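Open Day at Temavard: Teaching a Hand to Pick Things Up

By the time the doors opened on Wednesday morning, the coffee was already gone. Temavard shares the Rilard building with a print shop and a dance school, and people from both had wandered over early to see what the neighbors do all day.

What they do is collect movements. The company records people handling ordinary objects, and those recordings are used to train robots to handle the same objects on their own. Visitors hoping for a walking robot were out of luck. Most of the day was spent at tables.

The hand on the long table

The first stop was a conference table where a young man in a hooded sweatshirt was working with a black mechanical hand. It has jointed fingers and a white cube on its back, printed with black square patterns. Cameras pick out those patterns and use them to work out where the hand is and which way it is turned. Cables run from the rig to a small control box on the table.

The operator holds the rig, moves it to an object, and handles the object with the robot's fingers in place of his own. A robot that later gets the same kind of hand can then learn from the recording without a person's fingers having to be translated into a machine's.

The objects are the sort of thing anyone has at home. A blue bowl and a bottle with a green cap were out on the table. Bottles are harder than bowls, the guide said, and clear plastic is harder still, because cameras have trouble finding its edges. 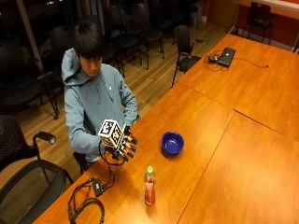
What the tool sees

The second kind of tool is a hand-held gripper with its own camera. The view is wide and round, so straight lines bend and a tabletop seems to swell up in the middle. It takes a minute to get used to. A red can lying on its side was easy to recognize, and so was a little screen glowing over by the wires. A small blue plastic piece near the rim had several of us guessing.

Glare came up more than once in the questions. Overhead lights leave white spots on a polished top, and they hide the wood grain underneath. Temavard keeps recordings like that. Robots will have to work under kitchen and office lights, and the staff would sooner have the problem in the data from the start.

Someone from the print shop asked about all the cable. The answer was that a wireless version is being tested with Wandach, a parts supplier, but for now the wires stay. 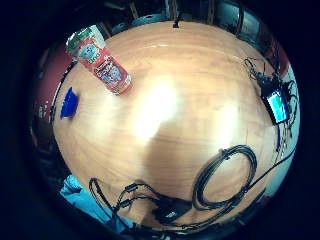

Trying it yourself

After lunch, visitors could sign up for a turn with a practice gripper. Slots were 11 minutes long, and the list filled quickly. The task was to move 4 objects from one side of a table to the other and back again.

My own turn went badly. I kept reaching as though the tool ended at my knuckles, and I knocked over a cup twice before I picked anything up. A girl from the dance school who went after me had no trouble at all.

Staff said new operators usually need a few sessions before their recordings are worth keeping. The project on show, called Bautista, had 838 accepted recordings on the morning of the visit. Each one is watched by a second person before it goes in, and fumbled grasps are marked and stored separately.

The next open day is planned for February. Sign-up is at the front desk of the Rilard building, and children are welcome with an adult.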